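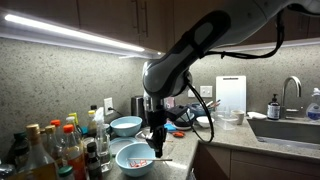
She bought the restaurant's old sourdough crock for almost nothing, and that's how the whole bread thing started. We're talking in her kitchen on a Tuesday, before her shift at the mill shop, and she has until 3 before she needs to be out the door. So we go fast.

The mill is in Trullau. Stone-ground flour, rye mostly, some wheat. The sign over the door says 1751 but she doesn't make much of it. "The building burned and got rebuilt. The sign got rebuilt too, I guess. People like the number."

She didn't grow up with any of it. Her family moved out to the valley from the city when she was a teenager, and she hated it. No bus after dark, one store. "I was going to leave the second I could. And I did leave. Then I came back to help my mother with her knee and the mill shop had a card in the window."

That was eleven winters ago. She does the counter, the mail orders, the bagging when somebody's out. In January it is mostly mail orders.

What do people get wrong about the flour?

"They treat it like store flour. They come back and say the loaf was a brick. Well, how much water did you put in? Same as always. OK then." She shrugs. Whole rye drinks a lot more, and it goes on drinking while you wait. She tells them to mix it wetter than feels right and then leave it alone. "Nobody leaves it alone. Me neither, at first."

Her own first loaves were bad. Gray, she says, and gummy in the middle. She fed them to a neighbor's hens, who were fine with it.

The recipe she uses now came off the back of an Amaral bag, a brand that used to be sold in the valley and isn't anymore. She copied it onto a card and has changed nearly all of it since. Less salt. Caraway, but only sometimes. A long night in the cold pantry, which the card didn't ask for. She'd give me the amounts but she goes by feel, and the feel changes with the batch. I asked twice. Same answer.

We get onto money, because the mill has had a hard stretch. The stones needed dressing and the man who did it retired to Ladura, two valleys over. He came back for it once, as a favor. Next time, who knows. "There's people who will do it, but they come from far and they charge for the driving. Fair enough. But you sell a lot of bags of rye to pay for that."

Would she take over the place if it came up?

Long pause. "Ask me after Christmas and I'd say no way. Ask me in spring, maybe." The owner has hinted. She's hinted back that she wants the roof looked at frist.

There's an order from Trillum she's proud of, a bakery that switched to their rye and kept it. They buy every other week. She ate there once without saying who she was. The crust was darker than she'd go. "Good though. Really good. I had 2 slices and took a loaf home on the train."

Any advice for someone starting out? Buy a small bag, she says, and keep it somewhere cold, becuase whole flour goes bitter. Write down the water. Don't cut the loaf until the next day – she knows that one is hard. Her mother still cuts it warm, every time, standing up, with too much butter.

Then she's looking for her keys. The shop opens again at half past and there's a pallet to bring in. She hands me a bag of the medium rye on the way out and tells me, again, more water.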